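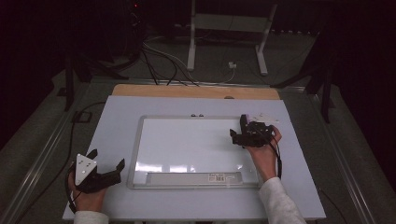 Pestcombe, Wed 15 May

Hi all,

I promised the list a report on the framed whiteboards, and I'm so glad I finally get to write it! Quick answer for anyone who only reads the first paragraph: yes, get one, and lay it flat on the table before you even think about the wall.

Laurier Gosselin wrote:

> Has anybody on here switched from the stick-on sheets to a proper
> board with a frame? Ours at Tratcombe has looked gray since January
> and the corners keep lifting. I'd like something we can pass around
> the table as well as hang up. Also, does the glossy kind glare as
> badly as people say?
>
> Laurier

Laurier, we had just the same trouble with the stick-on kind (I peeled our last one off in strips and it took most of an evening). The new one has a thin metal frame, silver-gray, and the surface is properly glossy. I'd forgotten how nice it is to draw on something that doesn't drag at the pen.

About the glare - it's real, I won't pretend otherwise. Flat on the table under the ceiling lights you get pale patches, and they move around as you walk past. It bothers me a lot less than I thought it would. If you're sitting down you can turn the board a little until your corner is clear, and people do that without being asked.

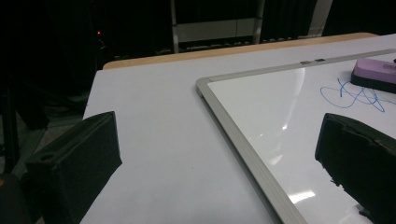
Blue marker on the glossy surface, with the lights showing in it.

Blue is my favorite on this one, by the way. Even thin loopy lines read well, and I tried every pen in the drawer! The black we had was nearly dried out, so I'll hold off on judging that until I've bought a new one.

A few things for when yours arrives:

Wipe the surface with a soft dry cloth before the first use. I went over ours twice.

Look along the frame for the hardware before you pick up a drill. Ours has two small pieces close together on the one rail, and I'd measure from the board itself instead of trusting a paper template. I had a template from Oyelaran for the old one and it was 16 mm out.

Leave any barcode label alone until you're sure you're keeping the board. I speak from experience with a Zorkance easel.

Ours cost 44 dollars, and the next size up was 53. I went back and forth on that for days and I'm happy with the smaller one, as it leaves room for elbows and coffee.

Does anyone have a good way to get old marker out of the corners where the frame meets the surface? I've been using a cotton swab, which works but is slow going.

Solange Campbell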